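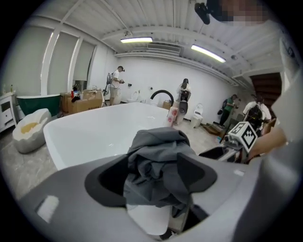
Week two with the Flikico hand grippers

We rented a pair of Flikico grippers for the month of June, and I said I'd write up how it went once the novelty wore off. The price was 600 for the pair, with the head mount and backpack included. Shipping was another 145, and I think that is too much.

The job is cloths. Pick one up, wipe something down, put the cloth back. Cengiz Sezer wrote the task list and I do most of the recording, along with Bianka Kocsis, in a bathroom showroom in Nastulville.

The good part first. The jaws hold fabric well. I expected thin cloth to slide out and it mostly doesn't, as long as you grab a fold and not a single layer. Flikico's own guide tells you to pinch from the top, and I get better results coming in at a slant.

The weight is my main complaint. After 10 minutes my wrist is tired, and after half an hour I start resting my elbow on things, which shows up in the recordings. Bianka has no trouble with it. She has also asked for a smaller handle, so maybe we each have a different problem.

Tracking was fine on the floor and on the cabinets. It got worse close to the tubs. My guess is the shiny white surfaces, but Flikico support hasn't confirmed that. I wrote to them on Monday and got a reply from Subira Kaijage the same afternoon, asking for log files. I sent 9 of them.

Setup takes longer than the website says. Plan on most of a morning the first time.

We also have a quote from Brutby for a lighter model. It costs more and you have to buy it outright. I'd like to try one before the rental runs out, and Cengiz is asking them for a loan unit.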